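My film history project started as a paper about beach musicals, but I got hooked on the extras instead. Afia Agbeko and I watched 34 of those movies (some of them twice!) and kept notes on every crowd shot.

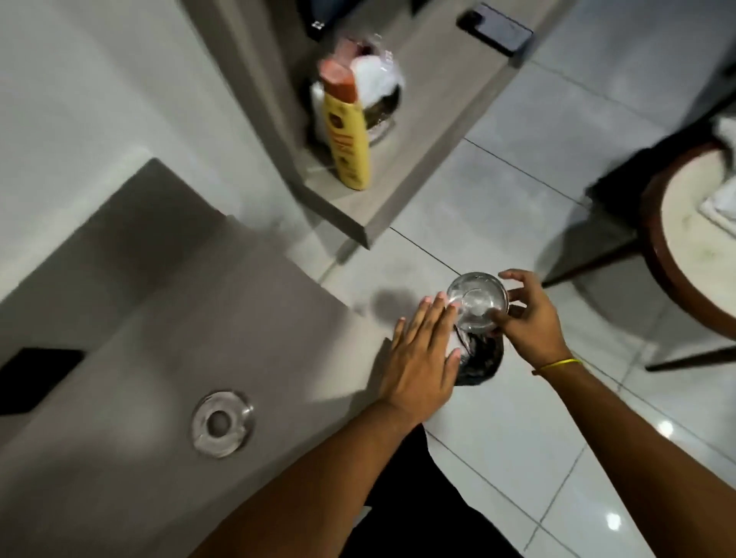
The same dancers pop up everywhere – one girl in a striped top is in three pictures from the same summer. I never found her name in the credits, which bugged me until October. 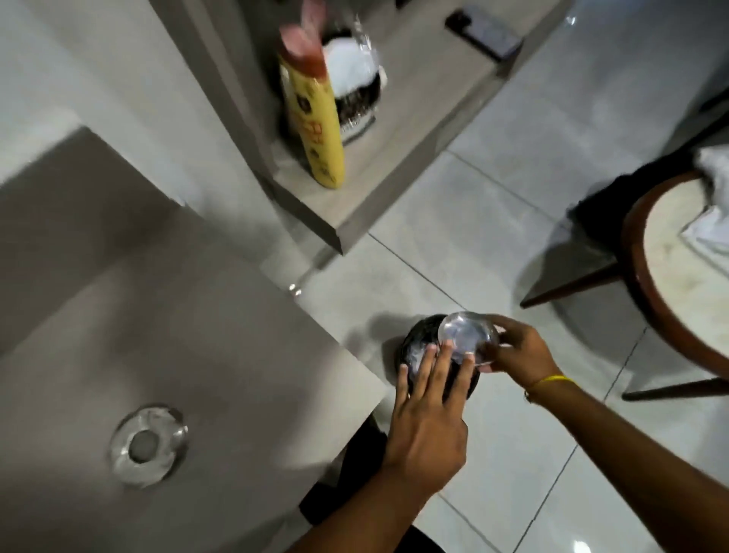 Hands at work, with the clear lid tilted up off the black container.

Next term I want to try the studio call sheets.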